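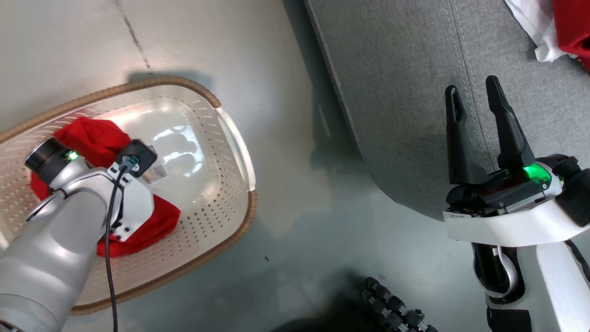
Unidad 2. Cuidado de los textiles en el alojamiento turístico

Asignatura: Gestión de pisos y lencería
Docente responsable: Polyxeni Kouris
Material de apoyo para la sesión de las 16:00

2.1. Clasificación previa

La clasificación de la ropa precede a toda operación de lavado y condiciona su resultado. Se efectúa atendiendo al color, a la composición de la fibra y al grado de suciedad. Las prendas de color intenso, en particular las rojas y las azul marino, se separan de la ropa blanca desde la recogida y se transportan en un cesto propio. Los cestos de plástico perforado permiten la circulación del aire y se limpian con facilidad.

Las prendas húmedas no deben permanecer amontonadas. La humedad retenida favorece la aparición de moho y fija determinadas manchas – vino, café, maquillaje – que de otro modo saldrían en un lavado ordinario.

2.2. Solidez del color

Se entiende por solidez la resistencia del tinte a los agentes externos: agua, detergente, roce y luz. En caso de duda se realizará la prueba del paño: se humedece una zona poco visible del tejido, se presiona con un paño blanco y se comprueba si hay transferencia. Cuando la haya, la prenda se lavará aparte y en frío.

2.3. Carga y dosificación

El tambor no se llenará por completo. Una carga excesiva impide el movimiento de la ropa y dificulta el aclarado. Para los ejercicios de esta unidad se tomará como referencia una máquina de 14 kg. El algodón blanco resistente se calculará a 50 °C; las mezclas con elastano, siempre según la etiqueta del fabricante.

2.4. Registro

Toda incidencia (desteñido, rotura, encogimiento) se anotará en el parte de lencería, con indicación de la planta y del turno.

Actividad

Redáctese, en un máximo de 2 páginas, el protocolo de clasificación del hotel Condier, caso práctico presentado en marzo. El trabajo se realizará por parejas y se entregará a Houshang Shokri, responsable de prácticas.

Lectura previa a la Unidad 3: apuntes sobre planchado y almacenamiento – apartados primero y segundo.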